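The **Liner** expedition dinner kit is hired out by Udbridge to student societies and alumni networks who hold a thank-you evening after a trip abroad. One kit serves 13 guests at one long table.

In the box you find:

- table runner and napkins, washed and ironed
- place cards, blank
- a guest book with 272 pages
- a folding stand for trip photographs

Food and drinks are not included. Please order them from your own caterer. 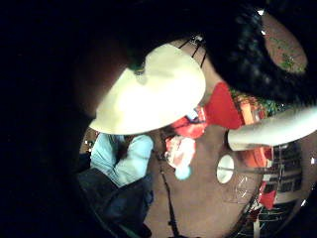
*A pale curved surface, seen close.*

The guest book is made by Tisetti. The paper is thick and takes fountain pen well, but it dries slowly — leave the page open for one minute. If your society keeps the book after the event, we charge it separately and send a new one to the next group.

Collection is from our Bastos counter, on the ground floor. Isabelle Dhillon prepares the boxes and can answer questions about dates. In January the kits are checked and repaired, so we do not hire them in that month.
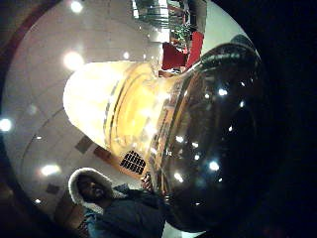
Equipment list, p. 13

Cards for awards can be printed with the names of your members. The smallest order is 1,000 cards, so most societies share one order between several years. Send the names as a plain list, one name in each line, with all accents — we print exactly what we receive.

Return the kit within three days. The runner may be returned unwashed.

Page checked by Remigiusz Walczak, 10 March 2024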